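Notes on drying shirts indoors without a dryer. The flat is 393 square feet, one window.

1/ Spin speed matters more than airflow. I go up a step on the dial for cotton and leave synthetics alone.

2/ Spacing: a hand's width between hangers. Collars up, top button done. 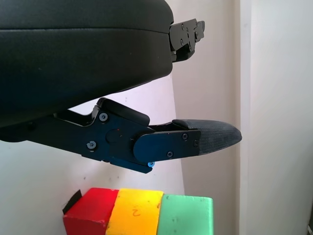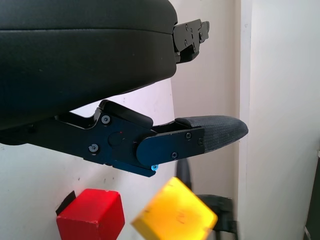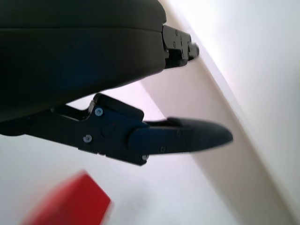
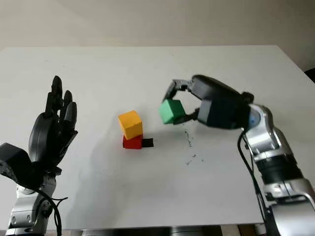 3/ Dehumidifier is a Zorum, rated 300 watts. Door shut, window shut. It runs from 9 pm and the shirts are ready by breakfast - jeans take until noon.

4/ Darlene Landry asked about heated racks. I had a Perron for one winter. Fine for socks, slow for anything with a waistband.

5/ In August I skip all of it and open the window.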